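Ce site utilise des cookies pour mesurer l'audience. Accepter - Refuser - Paramétrer

Rakance 30, stimulateur osseux à ultrasons pulsés

On nous le demande assez souvent pour que nous ayons fini par le référencer, mais autant prévenir : cette fiche ne reprend pas l'argumentaire du fabricant. Le Rakance 30 est un petit boîtier relié à un transducteur que l'on pose sur la peau, en regard du foyer de fracture, avec du gel. La séance dure 30 minutes par jour et l'appareil s'éteint seul. Voilà pour ce qui est simple.

La brochure parle d'une « consolidation accélérée ». Accélérée par rapport à quoi ? L'étude mise en avant, menée à Tillport, a suivi 39 patients, sans groupe placebo, et les radiographies ont été relues par l'équipe qui posait les appareils. Nous avons demandé les données complètes en décembre. Nous avons reçu une deuxième brochure, plus épaisse.

Sur une fracture fraîche et bien alignée, qui guérirait de toute façon sous plâtre, nous ne voyons pas de raison solide de le louer. Pour un retard de consolidation, la question se discute avec le chirurgien, et avec lui seulement. Gisela Escobar, kinésithérapeute, qui a relu cette page, est un peu moins sévère que nous : certains de ses patients tiennent mieux la durée de l'immobilisation quand ils ont quelque chose à faire chaque jour. C'est possible. C'est cher pour un rituel.

Caractéristiques
Poids du boîtier : 209 g
Batterie rechargeable, chargeur fourni
Compteur de séances consultable à l'écran
Sangle réglable, une seule taille (trop longue pour un poignet fin)
Gel : un tube compris, les suivants sont à votre charge

Prix de vente : 600 euros. Location : 39 euros par semaine, caution en sus. Faites le calcul avant de signer, les traitements proposés s'étirent facilement sur plusieurs mois. Le modèle concurrent de Selvanayagam coûte plus cher et ne nous a pas davantage convaincus, même si sa sangle est mieux pensée.

À ne pas utiliser sur le crâne ou les vertèbres, ni pendant une grossesse, ni chez l'enfant en croissance sans avis spécialisé. En cas de plâtre, une fenêtre doit être découpée par l'équipe soignante - pas à la maison, pas au cutter.

Les retours sont acceptés si le sachet du transducteur n'a pas été ouvert. Une fois ouvert, nous ne reprenons rien, quel que soit le résultat sur la radio.

Skekham Matériel médical - Contact : Nathalie Gagnon, service location - Fiche mise à jour le 2025-05-22 - Tous droits réservés - Haut de page

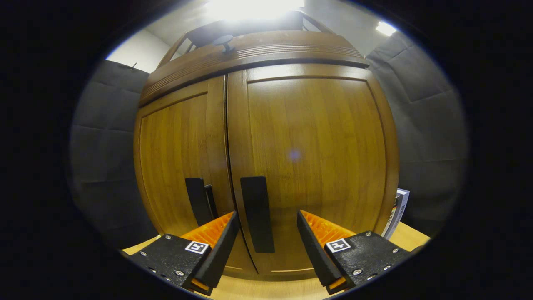 Pour la location, la caution est rendue au retour du boîtier complet, chargeur et sangle compris. Le tube de gel entamé, vous pouvez le garder.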